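Updated 4/30/20 -- replaces the old flyer, throw that one out

# Bondden Gear Cell

Bench-top assembly cell for small plastic gears on pins. Two arms, one rail, one operator nearby doing something better with their time. Built by Govent, sold and serviced through Zalance.

Short version: if you've got people standing at a bench pushing gears onto shafts all shift, this takes that part. Loading, checking, boxing and the odd jobs stay with your people. We'll get to what that means for them further down, becuase it's what everybody asks first.

## What it does

- Takes a gear, carries it to the rail, sets it on a pin
- Takes it off again if you want it off (rework, sorting, test fits)
- Passes a part from one arm to the other when the angle's bad
- Stops and lights the lamp when it isn't sure

Doesn't do metal gears. Doesn't do anything with grease on it yet. We get that question a lot. Still no.

## The bench

Parts mount on aluminum extrusion, so moving a pin is a hex key job and you don't need us for it. Slide, tighten, re-teach the position, run it slow once. Most shops have one person who gets good at this inside a week and then everyone goes to that person. Train two.

Table and backdrop come in the same flat green. Gets easier on the eyes than white under shop lights, and blue parts show up well against it. Other colors on request, adds lead time.

Markers on the gripper are white on black. Keep them clean. Dry cloth, no solvent. If a marker gets scratched, call for a new plate, don't touch it up with a paint pen.

Gripper fingers are wear parts. Check the tips at shift change. Spare set ships in the lid of the crate -- people miss it and order another one.

## At work

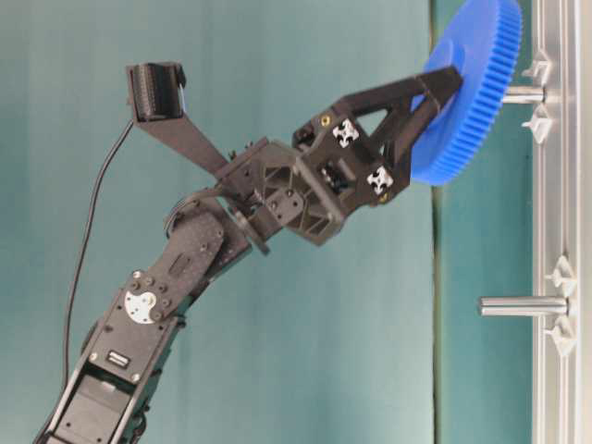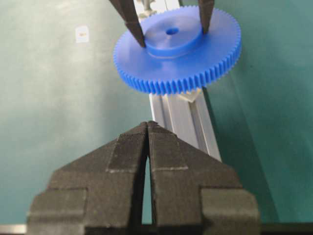

Blue spur gear in both, aluminum rail, black grippers.

We were told at McAlister that the cell was slower than a good assembler for the first month, and that the crew had stopped minding by November since the wrist complaints had dropped off and the afternoon count no longer sagged. The same reader wanted it put on this page that the lamp is too bright. Fair. There's a dimmer on current units, older ones can get the kit free, ask Zalance.

## What changes for the people on the line

Plan for this before the crate shows up. Things we've seen go wrong were mostly here and not in the arms.

**The job gets wider.** The assembler turns into the person who loads, watches, clears a stop, checks fit and signs the tray. Some like it right away. Some miss the rhythm of the old bench and say so. Both are normal, give it a few weeks.

**Pay and titles.** Not our business, but settle it early. If somebody is now running a machine, they'll expect the paperwork to say that.

**Who can stop it.** Anybody. Red button on each side of the bench, no permission needed, no write-up after. Please tell people this out loud on day one. A shop where folks are scared of the button gets more broken fingers (the gripper's, we mean) than a shop where they hit it all the time.

**Noise.** Quieter than an air press. Servos whine a bit on long reaches. People on the next bench notice it more than the operator does.

**Breaks.** The cell will run through lunch if the trays are full. Decide if you want it to. One site turned that off after the operators kept coming back early to check on it, and output hardly moved.

**Rework.** Goes up at first. The cell flags tight fits that used to get thumbed on and forgotten. Not a fault, but warn whoever reads the numbers.

## Numbers

| | |
|---|---|
| Cycles between finger checks | 700 |
| Arms | 2 |
| Bench unit weight, crated | 187 lb |
| Operator training on site | some 30 hours |
| Power | regular wall outlet, own circuit please |
| Air | none |

Training hours are spread over the first weeks, not back to back. Nobody learns anything in hour nine of a training day.

## In the crate

- Both arms, with grippers fitted
- Rail, pins and rail clips
- Green table top and backdrop
- Stop buttons, lamp, cabling
- Spare fingers (in the lid, see above)
- Hex keys, printed quick card, one laminated copy for the wall

Not included: trays, guarding, floor stand. Guarding depends on your site and your safety person gets the last word on it, so have them in the room for the quote. Saves a second visit.

## Setup

1. Level the bench. Really level it.
2. Bolt down before power.
3. Run the home routine with nothing on the rail.
4. One gear, slow speed, hand near the button.
5. Teach your own pins after the first gear seats clean, not before.

If step 4 misses to one side every time, its nearly always the rail clamp and not the arm. Loosen, square it, retighten, try again.

## Ordering

Zalance handles quotes, installs and returns. Send a few of your gears with the pins they go on -- a box of them, worn ones too. We'd rather see the ugly parts. Drawings help but don't replace the box.

Demo units go out on loan to shops that will let their own operators run them. Put the operator's shift on the form so the trainer turns up at the right time.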